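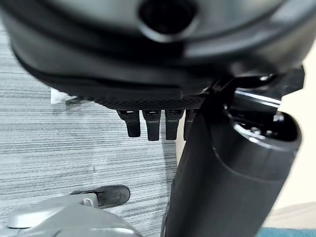
Progress report to the Kalmont Fund
Tolcombe Advice and Reading Rooms, second period, to the end of July

1. Summary
The grant pays for evening opening, a home visiting service for people who cannot get to us, and repairs to the ground floor. Evening opening is running as planned. Home visits began a month late, and the repairs are finished apart from the rear door.

2. Evening opening
We now stay open until 8 pm. Most evening visitors want help with benefit forms, rent letters and energy bills. The reading group has moved to the later slot and attendance has held up. We had expected more demand for the computers - in practice people bring their own phones and ask for help with those.

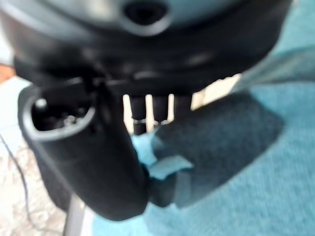 Ground floor, July.

3. Home visits
The delay came from checks on new visitors, which took longer than we had allowed. Visits now cover Tolcombe and the Irkamport side of the river, and each lasts up to 120 minutes. We have 9 trained visitors. Two more are waiting for their papers. Large print books are the most common request, followed by help reading post. 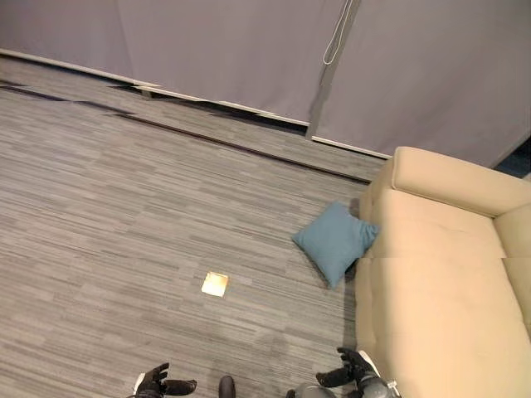
Striped grey carpet and cream sofa.

4. Building works
Damp treatment on the north wall was completed in May. The rear door frame is rotten and will need replacing, and Woo Joinery has quoted £1000 for this. We ask to move £600 from the printing budget towards the cost and will meet the rest from our own funds. No other line is affected.
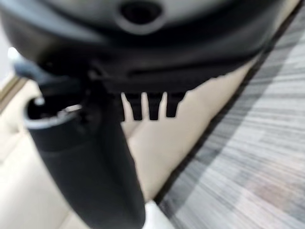 The printing underspend arose from sending the newsletter by email to everyone who agreed to it. Paper copies still go to home visit clients and to the surgery.

5. Next period
We will review the evening hours in October, before the clocks change. The Irkamport visits need a second car on the busiest days and we are asking the community transport scheme about sharing theirs. The final claim will follow with the next report, along with the joiner's invoice.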